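From the Jultgate newsletter, Feb 4, 2024

Looking After the Hand Grippers (or, how Gopinath learned to love a pivot pin)

If you've been reading these since the fall you know I get excited about small hardware, so be warned, this one is nearly all small hardware. We finally have a proper care routine for the hand-held grippers! Marianna Kubiak wrote the first draft back in November, Gopinath Raju tore it apart (kindly), and the version we're all using now is the fourth or fifth. I've lost track, and the filename doesn't help.

Quick background for the folks at Iston who joined the list last month. The pair we take out on home sessions are the ones we call the Bangeras. You squeeze, the linkage closes, two soft ribbed blue pads come together on whatever you're picking up, and the camera on the tool sees what the fingers see. Simple stuff. But the pads only grip well when they meet square, and they only meet square when the linkage has no slop in it, and the linkage only has no slop in it when somebody has looked at the pins lately. So that's where the routine starts.

Pins first. Hold the tool by the housing, take one finger between your thumb and knuckle and rock it side to side. A tiny bit of give is fine. If you can hear it, it's too much. Subbarao Sastry does this with his eyes shut and swears he gets a better answer that way, and I've started doing it too (it works, try it). Then go down the linkage bars and feel for any that drag against their neighbor. A dry cloth down the side of the bars and into the triangular cutouts takes care of most of the lint, and wow, is there ever lint. Fuzzy objects are wonderful for practice and terrible for joints.

After the pins come the pads, and after the pads comes my favorite part, which is the pick test. Small, light, round things are what you want for this, ideally something with a taper, and you want it lying on its side.

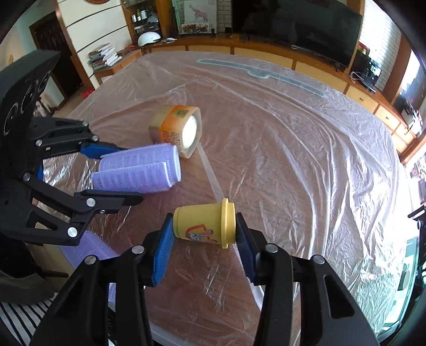
The reason I love a tapered object is that it tattles on you. Close on a box with one pad a hair out of line and the box forgives everything. Close on a little cup end to end and it will roll, or squirt out toward the low side, and you know right away which finger to look at. Toshio Ueda keeps a bag of objects for this and is weirdly protective of it. Ask nicely.

If a pad is the problem, peel it, wipe the fingertip down, let it dry all the way and seat the new one from the base up. Going from the tip down traps a bubble behind the ribs, and you'll be chasing it for the rest of the afternoon. We went through 64 pads last year, which sounds like a lot until you learn that the Plundatholm crew went through 104 on a similar schedule. (They've since stopped leaving the tools in the back of the van. Good move, Plundatholm!)

Then there's the wide-open check, which is new in this version and which I think is the best thing in it. Let both fingers go all the way out and leave them there with nothing in between. Look down the tool from the camera's side. Both fingers should sit at the same slant, one the mirror of the other, and both should show about as much pad. If one side is lagging, it's usually grit in the outer link, so go back to the cloth before you go anywhere near a screwdriver.
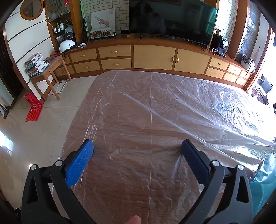 Fingers wide apart and nothing between the pads.

One thing that tripped me up: light. With a window off to one side, the two pads can look like completely different blues, and I spent a good while convinced I'd fitted a mismatched set. Turn yourself around and look again before you order anything.

The whole routine takes me 8 minutes per tool now, down from a truly embarrassing first try. Tetteh Mensah is faster, of course. He's also the person to write to for spares: a fresh box of 144 pads came in last week and he'll send a strip to anyone who asks. Pins are a bit slower, so please ask for those before you need them.

Next time: cable strain relief, with Marianna, and I already have too much to say about it.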